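Ticket 519: arm overshoots on the way down, bench 2
Opened by: Cheuk-hei Siu
Project: Vornilness (student manipulation project, fall term)
Status: open, waiting on reply
December 2025

Hi all, me again, sorry! I know I closed the last one saying the arm was fine, and it was fine, for one whole evening. Now it's back to going too far on the descent. You tell it to stop just above the ribbed cylinder and it stops a little lower than that, and then the next time a little lower again. By the tenth try it's leaning on the thing and the controller throws a force warning and gives up.

What I've done so far, in the order I did it (I was not very organized, so bear with me):

Restarted the controller. No change. Restarted it again with the arm parked in the home pose, which Notburga swears by. It was better for three runs and then the same drift came back.

Re-ran the wrist calibration. The script finished without complaining and wrote a new offset file. I compared it with the old one and the only number that moved was the Z offset, which went from 715 to 734. So that's 19 ticks in a week, on an arm that hasn't been taken apart. I put the old value back by hand to see what would happen, and the arm came down too high and closed on nothing. So the new number is right, or it was right at that moment, which is sort of the whole problem.

Swapped the USB cable for the short one from the Trasetti kit. Nothing. Swapped it back, because Aaliyah needs the short one for the conveyor demo.

Slowed everything down to half speed. This did help! The drift is still there but it takes a lot longer to show up, and I got through most of a practice set before the first warning. I don't love it as a fix though — the run is timed, and at half speed we'd never get to the last two tasks.

I also went through the wrist camera recordings, hoping I could spot the moment it starts going wrong. The still I'm attaching has the gripper right up against the cylinder, with the toothed bracket and its three little rings further back. You can see how tight it gets in there.

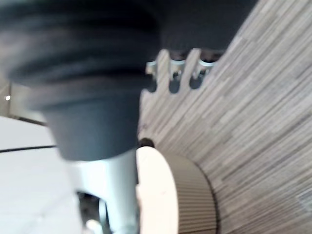 Jocelyn Charbonneau: Have you checked the set screw on the wrist coupling? We had the same creeping offset on bench 1 last spring and I spent days in the config files before I put a hex key on it. If it's slipping, it'll slip more at full speed, and your half speed result sounds a lot like that. Also please don't edit the offset file by hand, the script keeps a checksum and it will get confused later.

OK, noted on the checksum, and oops. I've re-run the calibration so the file is clean again.

Went and looked at the set screw. It wasn't falling out or anything, but I got nearly a quarter turn on it before it felt snug. I also put a paint pen mark across the coupling and the shaft, so if it creeps again the two halves of the line won't match up.

Then I ran the descent on its own, no grasping, full speed, 100 times while I did my reading for another class. The Z offset afterward was off by one tick. One! The paint line still matches. I was ready to close the ticket right there, but then I turned grasping back on and got a force warning on run 14, so there may be two things going on. The position was good that time, so my guess is the force limit is set too low for how close we're getting. I haven't touched it yet.

Still need:
Someone to tell me what force limit bench 1 uses
The good hex keys back (Hanane, do you have them? The one I used is pretty rounded)
A yes or no on thread locker before I go putting any on the coupling

I'm leaving the arm at half speed until I hear back, so if you book bench 2 and it seems sleepy, that's me. The setting is in the Vornilness profile, second tab, and please put it back to half when you're done.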